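Automation | Features

By the Features Desk
July

Teaching by Hand

26 comments | Share | Save

The work starts at 7 in the morning at Ollier, a small company that occupies the back half of a former carpet warehouse. The first person in turns on the lights, takes a pair of grippers off the charging rack and begins moving things around a table.

Most of the job looks like clearing up after a party. A cup goes from one side of the table to the other. A package is turned over and put back. A lid is lifted, moved and set down. Each of these small actions is recorded, and each recording is used to teach a robot arm in another building how to do the same thing.

Ollier makes its money this way. Its customers build robots, or the software that runs them, and they need examples of ordinary tasks done well. The largest customer is Avell, which is trying to put a two-armed machine into hospital kitchens and cafeteria back rooms. Avell has the arms. What it lacks is a large enough supply of people picking things up.

For many years a factory robot was programmed point by point. An engineer wrote down where the arm should go, and it went there. That still works on a line where every part arrives in the same spot. It works badly in a kitchen, where somebody has left the cups in a different place and the tray is crooked. The newer approach is to show the machine a task many times, with the objects in different places each time, and let the software find what the examples have in common.

There are two main ways to do the showing. One is remote control. An operator sits or stands at a station, moves a pair of handles, and a real robot arm copies the movement. Ollier has two of these stations, both bought secondhand from Rawashdeh, an equipment dealer. They give very clean recordings, as the robot itself is doing the job from the start. They are also slow. An operator who can sort a tray of cutlery by hand in under a minute may need several minutes to do it through the arm, and the arm needs to be looked after.

The other way is to leave the arm out. The operator holds a gripper in each hand, with a camera mounted on it, and does the job directly. The gripper has the same kind of fingers the robot will use, so the operator is limited in the same way the robot will be. There is no thumb and no palm. There are two pads that open and close.
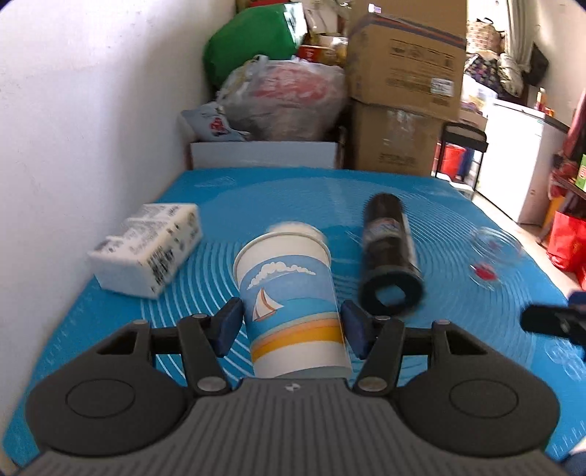
Paper cups are harder than they sound. Squeeze too much and the wall buckles. Squeeze too little and the cup slides down between the pads. A person holding one in bare fingers makes dozens of small corrections without noticing. With the grippers on, those corrections have to come from the wrist and the trigger, and new operators usually crush a few before they get a feel for it.

Ollier pays its operators by the hour. It tried paying by the recording for a short time and dropped the idea. People sped up, and the recordings got worse. Fast hands produce blurred video and jerky paths, and a robot trained on jerky paths will be jerky too. The written guide that every operator gets on the first day runs to a single page. Move at a steady pace. Finish the motion before you start the next one. If you drop something, pick it up and keep recording.

The last instruction surprises people. In the early days, drops were thrown out. Then Avell reported that its arm had no idea what to do after a mistake. It would lose a cup and carry on through the rest of the task with nothing in its fingers, placing air onto a shelf. The software had only ever seen things go right. Now fumbles and recoveries are kept and marked as such, and operators are asked to put a certain number of awkward starts into each shift, such as a cup on its side or a package jammed against the wall.

The rooms matter as much as the hands. A robot trained at one table under one set of lights tends to learn the table and the lights along with the task. Ollier sends its kits out to homes, shops and storerooms, wherever an operator has a surface and permission to use it. The hand-held grippers fit in a suitcase. A remote control station needs a van and two people to lift it.

A full set of recordings for one task used to be 300. For the cup task, Avell asked for 1310, spread over as many locations as Ollier could manage. It took most of the spring. The location list included a bakery storeroom, a church kitchen and a good many apartments.

After the recordings come in, they go to the checkers. Checking is done on Friday, with the whole staff at their desks and the recordings played at double speed. A checker looks for a few plain faults: a hand in front of the lens, a gripper that did not close fully, a start with no finish. About 7 percent are rejected in a normal week. The rate goes up when a new kit is sent out and comes down once its operator has settled in.

The equipment has its own troubles. The finger pads wear smooth and have to be replaced, and a worn pad holds a cup differently from a fresh one. Pivot pins loosen. Ollier buys its replacement parts from Vosten, a machine shop across the street, and keeps a drawer of them by the door. An operator who finds a loose joint is supposed to stop and swap the gripper out, even in the middle of a run.

Some of the operators came from warehouse jobs, and a couple came from restaurant kitchens. They tend to be good at it from the start. The work is light but dull, and forearms get sore in the first week. Shifts at the table are limited to 2 hours, with other work in between. Several people at Ollier said they had begun to notice how they handle things at home, which finger goes first on a mug, or how they turn a jar to find the label.

Avell's kitchen arm can now pick up a paper cup from a cluttered counter and stand it on a tray, most of the time. It still has trouble with cups that are stacked inside each other, so the next job is pulling them apart. The first boxes of cups have been delivered to the warehouse, and the operators have started on them.

Filed under: Automation, Work, Robotics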